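How can a robot learn to tidy a shelf?

Have you ever been told to clean up your room? You know where the mug goes and how to hold a bag of snacks. A robot knows none of this. Somebody must show it first.

In the town of Collville there is a small company, Flukside, which sells a kit for this. The kit is called Javollow. In the box are two grippers that a person holds, one for each hand. A gripper is a kind of simple hand with two fingers. You put your own hands on it and you do the job, for example at a shelf with a mug on the top board and an orange bag in one of the compartments. 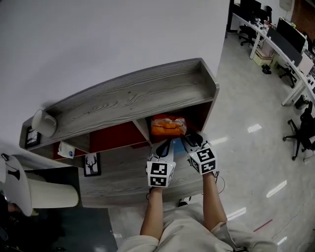
On the gripper you find also a square with black and white blocks. It is called a marker. A computer can read it in a camera picture and work out where the gripper is and how it is turned — a little bit like a name tag that also tells the direction.

One time is not enough for learning. Flukside says that a simple job, such as moving a bag, should be shown 80 times. Each time the person does it a bit differently, so the robot does not learn only one way. A charge of the battery lasts for 46 minutes, and then you must take a break.

Is the kit good for schools? We think yes, from the age of 12, with a teacher near. The grippers are quite big for small hands, and soft bags are harder to hold than mugs.

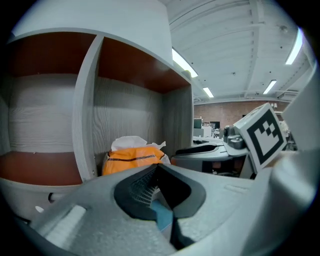 Rizwan Cheema wrote to us that his class tried the kit for 3 afternoons in December. "The children were tired after 17 turns," he wrote, "but they wanted to continue the next day."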